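Subject: Re: [shop-robots] two arms, one rail, and where does the cable go? 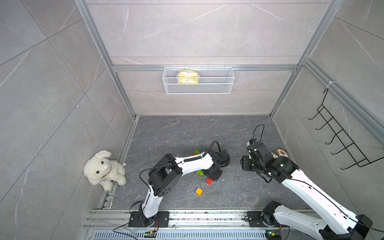
Ngozi Amadi

Hi all,

Sorry for the slow answer, I had a long one half written in January and then lost it when my laptop updated itself. Aminu asked a bunch of good questions, so I'm going to go through his mail and answer in between. Skip to the bottom if you only care about the cable thing.

> Aminu Afolabi wrote:
>
> I've got one arm running on a desk clamp and I want to go to two. I'm stuck on the base. Do you put both arms on one rail, or give each arm its own post? With separate posts I keep losing my calibration every time someone leans on the bench.

One rail, please, save yourself the grief! I had separate posts for the first version and it drove me nuts. Now both arms sit on black mounting plates on one long piece of aluminum along the front edge, and if the bench gets bumped they at least move together. I haven't redone the arm-to-arm calibration in over 30 sessions, and our shop is not a gentle place (my bench is next to the guy with the bandsaw).

Get the rail longer than you think you need. I slid my right arm outward twice before I liked the spacing. Too close and the elbows fight each other whenever both grippers want the middle of the floor, and they always both want the middle of the floor.

> What are you using for walls? I tried black cloth and the camera hated it. White foam board was fine until it warped.

Mine are light gray with a marble tile look, back and both sides, and the floor is a dark gray stone pattern. I was worried the veining would confuse the vision side, but so far I can't blame it for anything. The dark floor is the part I'd do again without thinking. My blocks are red, green and an orangey yellow, and all three pop nicely against it. The downside is that every white crumb shows up. I vacuum, I turn around, there are more crumbs. I've got a little drift of them by the left arm right now, and the floor isn't much better in the middle.

The frame is plain silver extrusion, with posts in the rear corners and a rail across the back at mid-height. I wanted that cross rail for stiffness and then it turned into the handiest thing in the whole build. There's a white wire basket hooked on it, and on the right side I've got a black zigzag hook rack. The rack is held up near the top with a white cable tie. I keep meaning to make a bracket for it.

> Is the basket for storage or for the robot?

For the robot, mostly! I wanted a target with some height, because everything on the floor gets boring fast. Soft packages are my favorite thing to try with it. There's a crumpled yellow one in there at the moment, leaning on the front mesh with its top poking up over the rim. A block is a block from every side, but a soft pack changes shape every time you grab it, and coming in over the rim means the wrist has to think about its angle. Hooks are a later project. I haven't got anything going with the rack yet.

> And what objects? I have a bag of wooden shapes and that's about it.

Add soft stuff. I use toy blocks plus a couple of small plushies. The white puppy with the ribbon is great because of the floppy ears — a gripper can get hold of an ear and think it has done a fine job. I sit it up in the left front corner, against the wall, when I'm only doing blocks. The brown and white one is smaller and rounder, and it has a bad habit of ending up on the far side of the right gripper where I can't see it well.

For blocks, mix your sizes. The long green one is a pain in a good way. Lay it diagonally and tuck a small red one by the end of it, and you've got yourself an evening. Stand another block on its side and you've got two evenings.

> Last one: cables. My gripper cable keeps snagging on the elbow. Help.

OK, this is the one I have opinions on. I used to tie everything down tight along the arm and I broke a connector at the wrist. What I do now is run the cable along the upper link, then leave a big loop standing up above the gripper before it comes back. It looks goofy and it takes up headroom, but the wrist can turn all the way without pulling on anything. Make the loop, run the wrist to both ends of its travel by hand with the power off, and only then tie down the rest. On the left arm I've also got a coiled section along the top of the white link. Try that one too if your elbow is where it catches.

What I have NOT solved is the base. There's a thin red cable coiled up by the left plate and a few loose wires along the rail, and I don't love any of it. The little boards are down at the front below the arms, so you can check the green lights without crawling around, but the wiring between the boards and the arms is just kind of there. If anyone has a tidy way to get thin wire along slotted extrusion without those snap-in covers (I find they pop out), I'd really like to hear it.

Aminu, if you want my plate drawing, say so and I'll mail it to you. The hole spacing is for my base joints, so check yours before you cut anything. I made the first one 8 mm too narrow and had to drill a second set of holes right next to the first.

Ngozi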